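Koskela Football Club - Broadcast and Media Working Group
Minutes of the meeting held 28th October

Present: Raili Hakala (chair), Reinhold Engelhardt, Dagný Steinarsdóttir, Olanrewaju Uzor (minutes)
Apologies: Valdemar Lund

1. Minutes of the previous meeting
Approved with one correction. Under item 5, "commentary feed" should read "effects feed".

2. Matters arising
The replacement headset for the second commentary position has been delivered and tested. The question of parking for the Linura production van remains open. RE to write to the ground manager again.

3. Streaming figures
DS reported that the home match against Irkham had 3715 unique viewers, the highest of the season to date. Average viewing time fell slightly on the previous home match. The stream dropped twice in the first half, both times on the upload side. Linura has supplied logs, and these show packet loss on the stadium line, with no fault at the encoder. RE asked that the bonded mobile backup be switched on before kickoff at every home match, whether or not the line tests clean. Agreed.

4. Studio guests and co-commentary
RH noted that the halftime segment overran at the last two matches and that the second half restart was missed at one of them. The running order will be shortened. The guest is to be given a hard count from the producer at two minutes, and the presenter will close on that count even if the guest is in mid-answer.

DS proposed that former players used as guests be sent the team sheets and the previous match report the evening before. Agreed. OU asked whether guests may criticize match officials on air. RH read the relevant paragraph of the league's media guidance: comment on decisions is allowed, comment on the integrity of an official is not. This paragraph to be added to the guest sheet.

5. Highlights and clips archive
OU has tagged 159 clips from last season. Clips from before June are still on the old drive and have no match codes. VL had sent a written note recommending the Ekel naming format (date, opponent, minute, event). Adopted for all new material. Older clips will be renamed as they are used.

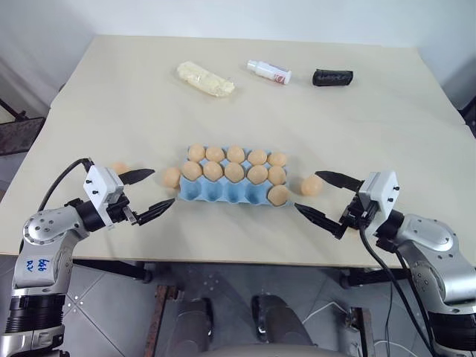 The retention period for raw camera files was set at 4 months - finished programs are kept without limit. DS to confirm that there is enough storage for this before the spring fixtures.

6. Any other business
None.

Actions
RE - letter on van parking; backup line procedure to Linura
DS - storage check; advance material for guests
OU - guest sheet; circulate naming format
RH - revised halftime running order

Date of next meeting to be set by email once the rescheduled fixtures are known.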